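Reporting and Editing 2
Handout 4: Corrections, clarifications and right of reply

Read this before the seminar. You will need it again for the second assignment.

1. What counts as an error

A factual error is a statement in a published piece that can be checked and is wrong. Names, ages, job titles, dates, sums of money and places make up most of them. A misquotation is a factual error even when the speaker agrees with the sense of it. So is a headline that says more than the story underneath.

A matter of opinion is not an error. A reader who thinks a restaurant review is unfair may have a letter published, but there is nothing to correct unless the reviewer has got a fact wrong – the price of a meal, for instance, or the name of the chef.

Between the two lies the misleading story, where each sentence is true and the whole gives a false picture. These are the hardest to deal with and the ones most likely to be argued over inside the newsroom.

2. Three words to keep apart

Correction: we said something wrong and here is the right version.
Clarification: what we said was accurate but could be misread, or left out something readers needed.
Apology: we accept that harm or offence was caused and we say sorry for it.

Papers often use "clarification" when they mean "correction". Do not do this in your assignments. It will lose you marks.

3. Worked case: the Ditport story

The Ditport weekly reported in July that the Zisik works would close with the loss of 83 jobs. The company had told staff that 69 posts were at risk and that no decision had been made on closure. The reporter had taken the higher figure from an early draft of a union leaflet and had not rung the company.

The story therefore had two faults. The number was wrong, and "would close" stated as settled something that was still under discussion. The paper first ran this:

"In our report on the Zisik works we gave an incorrect figure for job losses. We are happy to make this clear."

Look at what is missing. There is no right figure, no date for the original report and no mention of closure. A second version appeared 11 days later, after a complaint, and gave all of these. By then the first story had been copied by two other sites, neither of which changed its text.

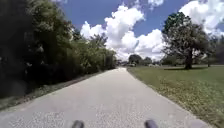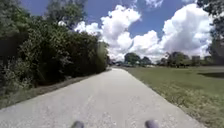 Reading time: 4 minutes

4. Where a correction goes

In print, the usual practice is a fixed place, often page two. The case against a fixed place is that a front-page error is then put right where fewer people will see it. Some editors settle this by running serious corrections on the same page as the original or further forward.

Online, the story itself should be changed and a note added to say what was changed and when. Changing the text with no note is called a silent edit. It is acceptable for a spelling slip in ordinary prose. It is not acceptable for a name, a figure or a quotation.

If the story went out on social media, the correction goes there too. Deleting the first post without comment leaves people who have already shared it with the wrong version.

5. Right of reply

Anyone criticised in a story should have the chance to answer before it is published. Give them enough detail to respond to and a fair amount of time. "Could not be reached for comment" must mean that you tried, by more than one route, and kept a note of when.

A reply after publication is a different thing. In the Chacko case, covered in the lecture, the landlord was offered a letter and asked for a full article. The editor refused the article but let the letter run at the length it was sent. You should be able to argue either side of that decision.

6. Syndicated and bought-in material

A paper is responsible for what it prints, whoever wrote it. If agency copy contains an error, correct it under your own name and tell the agency. The Worska style sheet, which we use on this module, adds that the source should be named in the correction only if readers need to know it – never as a way of passing on the blame.

7. For the seminar

Rewrite the first Ditport correction in no more than 69 words. Bring a printed copy.
Find one published correction from a local paper and decide whether it is properly a correction, a clarification or an apology.
Read section 5 again and write down two questions you would have put to the Chacko landlord before publication.

Handout last revised October 13, 2020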